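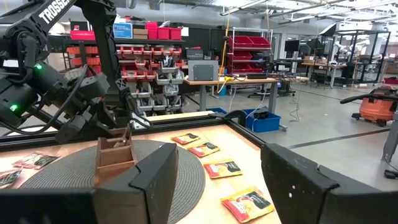
Siamak Parsa reckons six flat snack packets will never stay upright in a little wooden box unless you wedge them, is he right?

I've got one of those small open organisers, thin brown wood, one divider. Want it on the table for the packets so people can help themselves. They slide down flat and then you can't get at the ones underneath. Box is from Jolis, packets are the flat printed sort. Any ideas, guests coming on 30 March 2019 and I've no time to go shopping again
posted by mapleteapot

Daichi Sakamoto
Split them, three each side of the divider. Stand them on the short edge, fronts all facing the same way. If they still slump fold a bit of card and put it behind the last one – cereal box will do. Mine is about 9 cm deep inside and it works fine, shallower then lay them on the long edge insted. Don't cram, they burst at the seam.

hobnob58
just put them in a bowl??

Siamak Parsa
Still say wedge it. Had the same trouble with an Arelo one in July, bottom was slippy. Bit of that rubbery drawer liner cut to size, one piece per side. Cost me 50p for an offcut. Also put the box on a mat if your table is polished, otherwise it skates about when poeple grab one. Refill from the back.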